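Duker Rack Kit: data card and review notes

Last edited Tue 5 August

Contents
Simulated episodes of a robot arm loading plates into a slotted rack, sold by Melosex as an add-on to the Duker arm. The licence covers 2 seats. We bought one copy and are still deciding whether to keep it.

Size
The sales page says 3,000 episodes. That number includes restarts, which are stored as separate files, and the loader won't filter them unless you edit the index yourself.

Format
One folder per episode, wrist view plus joint log. Version 7 logs don't open in the version 8 viewer. Abbasi support told us to convert them by hand.

Claims we don't accept yet
"Ready for real kitchens." All of it is rendered. We found no chipped plates, no food and no bad lighting in the folders we opened. Teltosness, their own test suite, uses the same rack as the training set, so a high score there tells us very little.

Known problems
Contact between plate and divider looks too forgiving. Gripper force is missing from the logs, though the brochure lists it. Refunds close in December.

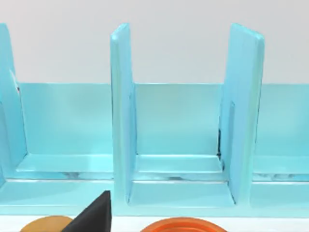 Until the force readings turn up, we would use this for practice runs only and would not pay for a second year.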